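About Fedby Gripper Testing

April 2019, by Wilma Gourlay
Last updated: April 2019

Fedby tests grippers for companies that are about to buy them. We work out of two rooms in Vemunmont. Riet Desmet started the business after years of fitting arms on packing lines, and I joined to run the bench and write the reports.

Customers send us the parts they need picked up. We mount each gripper on the same arm, run the same picks and write down what was dropped, what was marked and how long the fingers lasted. A standard test is 1,000 picks per gripper. So far we have tested 34 models and written more than 575 reports.

We also compare hand-held grippers, cameras and controllers. Most of that work is done at a table. Finger shape gets a lot of our time: flat inner faces do well on boxes and badly on thin round parts, and a small change in angle can matter more than a stronger motor.

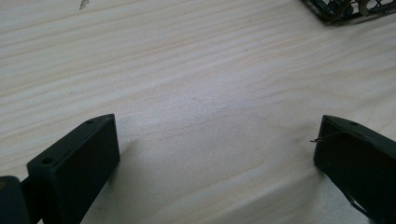 Reports run to 5 pages and include the raw counts. We do not sell grippers and we take no commission from those who do. In January we added the Fumomska controller to our regular list, next to the McIver.

Contact: write to Riet or Wilma at the Vemunmont office | © Fedby | Back to top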